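Kiltgate Residents' Newsletter
Frequently asked questions about walls, damp and hairline cracks

We get a good many letters about plaster, especially once the heating goes on and people start noticing their walls again. What follows is a gathering-up of the ones that come round most often, with the answers we have given over the years. If your question isn't among them, do drop us a line and we will try to fit it into the next number.

I have thin cracks all over my sitting room wall. Should I be worried?

Most likely not, though we quite understand the feeling! Old plaster moves a little with the seasons, and most houses in Kiltgate have been moving gently for a very long time. A crack you can barely get a fingernail into is usually a matter for filler and a free afternoon. If you can slip a coin into it, or if it has grown since last winter, ask a surveyor to come and have a look.

How can I tell whether a crack is growing?

Draw a short pencil line across each end of it and write the month beside the line. Then leave it alone, which is the hard part. Come back in June, and again when the clocks change, and see whether the crack has crept past your marks. You can also buy little plastic gauges for this, but a pencil has done very well for most of our readers.

Do I have to move all the furniture out before I start?

No, and please don't try it on your own. Pull things far enough from the wall that you can stand comfortably behind them, and put a dust sheet over whatever stays in the room. Wooden tops mark easily – a wet sponge left on a cabinet for the length of a phone call can leave a ring that outlasts the plaster.

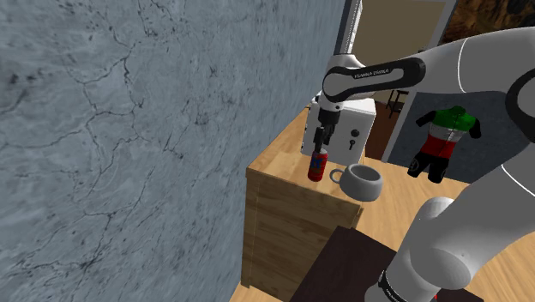
Issue 51, page 7

Which filler should I use?

For hairline cracks, a fine ready-mixed filler from the hardware shop on Dandport Road is perfectly good. Rake the crack out first with the corner of a scraper, brush away the dust, and dampen the edges a little so that the filler doesn't dry too quickly. If your walls are lime plaster, and in the older terraces they very often are, ask for a lime-based filler instead. The modern sort sets harder than the wall around it, and you may find yourself with a new crack running alongside the old one.

How long should I leave it before painting?

Longer than you would like. The tub may say a couple of hours, but we would leave it overnight, and a deeper repair wants several days with a window open. Fresh lime plaster can need weeks. Touch it with the back of your hand, and if it feels cooler than the rest of the wall, give it more time.

Can I simply paper over everything?

You can, and plenty of us have. Lining paper will hide a lot of small cracks, so long as the plaster behind it is sound. Tap along the wall with your knuckles first, and if it sounds hollow, have that patch seen to before you get the paste out.

Does the newsletter lend tools?

Yes, we have a small box of scrapers, floats and dust sheets at Munasinghe Hall, and you are very welcome to borrow from it for up to 20 days. Please wash the floats before you bring them back. Dried plaster is a terrible job to shift.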